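Progress report to the Arnaud Fund
Prolau Neighborhood Furniture and Home Setup Project
Period ending February

Dear Bianca and everyone at the Fund,

Thank you for your patience with us over the past few weeks. I promised this report before the holidays and then the van broke down, the heating at the Stinier Street store broke down, and I very nearly went the same way. I am glad to say that all three of us are running again, and that there is a good deal to tell you.

As you know, your grant pays for households moving out of temporary housing to receive the basics for a first night: beds, a table, something to sit on, curtains and a box of kitchen things. We set ourselves a target of 40 households for the first half of the year, and we have reached it with time to spare. Most of the families came to us through the housing office, though a handful heard about us from a neighbor, and those are the calls I enjoy most.

Clémence Charpentier joined us in the fall to run intake, and she has made an enormous difference. She rings each family before the visit and asks what they would really like, down to which side of the room the bed should go, and it has cut down on the number of items that come back to us. We used to turn up with a lovely big wardrobe and find that it wouldn't go up the stairs (I still have the bruise from the one on Mill Lane!). Now she asks for the width of the stairwell first.

Money. You gave us 2,000 for repairs and cleaning in this period and we have spent 1,740 of it. The largest part went on upholstery work, mainly new webbing and foam, and the rest on bed slats, castors, fabric cleaner and a replacement pump for the old extraction machine. I would like to carry the remainder forward to the spring, if you are agreeable, as we have several armchairs waiting for new legs. Romain Courtois has the receipts in order and will send copies separately.

Not everything went to plan. We had hoped to open 2 evening sessions a week at the store so that people who work during the day could come and choose for themselves. We managed one, from six until half past eight, and it was full every time. The second needs another driver and we haven't found one yet. Stelios Tsakiris has been covering both the van and the front desk, and I don't want to ask more of him than I already do.

Mattresses are our other headache. We only give out new ones, and the price from our usual supplier, Skivix, went up in the new year. Antigoni Mitsotakis-Vlachou is talking to them about buying in larger lots and storing them in the dry end of the building. I'll let you know how she gets on.

Between now and the summer we plan to finish the armchairs, find that driver, and print a short guide to looking after secondhand furniture, which families have been asking us for. You would be very welcome to come by on a session evening. The coffee isn't wonderful but there is always somewhere comfortable to sit.

With warm thanks from all of us at Prolau 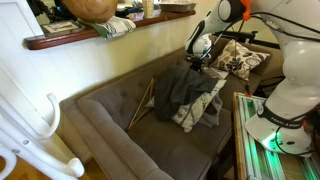
Gray-brown upholstered sofa with a dark gray cloth.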